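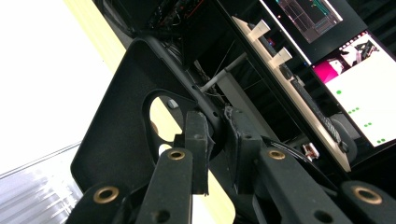
So where do you start with a messy worktable? Start with the cables - get those bundled and the surface stops looking so scary!

I gave mine nearly 3 hours in May and loved every minute. My friend Garba Ekpo swears by clear bins (you can see what's in them without digging), and now I'm a total convert.

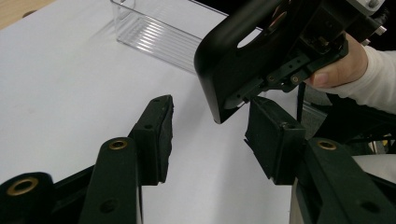

Screws get their own bin, tape gets another, and spare wires go on the shelf. Next up is the closet - I can't wait!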